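Search this site Search
17th November - posted by the course office, Zeltbridge

Household Skills, Unit 6: Clearing a Kitchen Table

Last week covered sinks and drainers. This unit deals with the table, where most packaging ends up after a shared meal. Read it before the practical and bring an apron.

Start by deciding where the trash will go. A bucket or bin on the floor means bending for every item, and small wrappers miss it. Raise it on a low stool and push the stool up against the table. Check that the stool stands level on the tiles before you put anything on it.
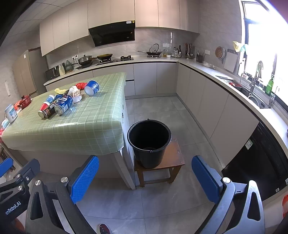

Fig. 1. Empty bucket on a stool at the side of the table, packaging still to be cleared.

Work in this order:

Cans and tubs first. They roll, and a can lying on its side may still have liquid in it. Tip it out at the sink.

Wrappers next. Press them flat or push small ones inside a larger one.

Lidded pots and jars stay out of the bucket. Move them to one end of the table and deal with them last.

Wipe the tablecloth when the top is clear - center first, then the edges and corners. Glossy cloths show streaks, so finish with a dry towel.

For the practical you will work in pairs at the Dondik kitchen. Write up the task in 400 words. The write-up counts toward the February grade.

We use cookies to improve your visit. Accept Manage settings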